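Getting around on the Virkow trams: your questions

I've been riding line 2 nearly every day since I moved here, and my inbox fills up with the same questions every time I write about it. So I've put my answers in one place!

Where does line 2 go?

It starts at Bindent harbour, climbs through the old town and finishes at Lehtinen Park. If you've only got a day, stay on to the end (the last stretch by the river is lovely) and walk back down.

How much is a ticket?

A single is 20 crowns and a day pass is 189. I'd only get the day pass if you're planning to hop on and off a lot — most visitors I meet do fine with singles.

Can I pay on board?

Yes, by card, at the yellow reader by the middle doors. The machines at the stops take coins as well, but they're slow and there's usually a queue at Bindent.

What if I forget to tap in?

Then you're looking at a 300 crown fine, and being a tourist won't get you out of it. I've tried the sorry face. It doesn't work.

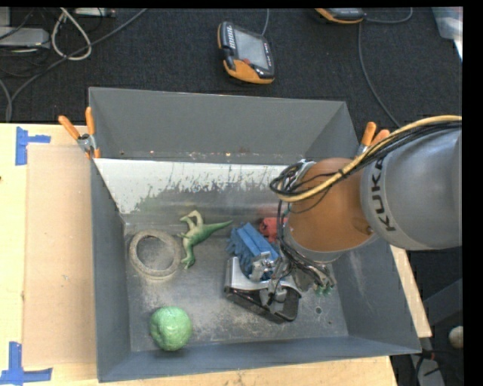
A reader called the old Sirnico stop the best one for the castle, and wrote that the steps from there are much gentler than the ones by the market. I went and tried it last week and I agree, especially if you've got a pushchair with you or tired legs.

Do the trams run late?

The last one leaves Lehtinen Park just after midnight, except on Sundays, when it's an hour earlier. After that it's the night bus from Sirnico, which goes a very long way round.

Is anything changing soon?

The winter timetable starts in November, with fewer trams in the evening. The stop at the market will be shut for track works too, so get off at Sirnico and walk down.

Can I bring my bike?

Only outside rush hour, and only in the rear car. Folding bikes are fine any time.

Last updated Friday, October 15, 2021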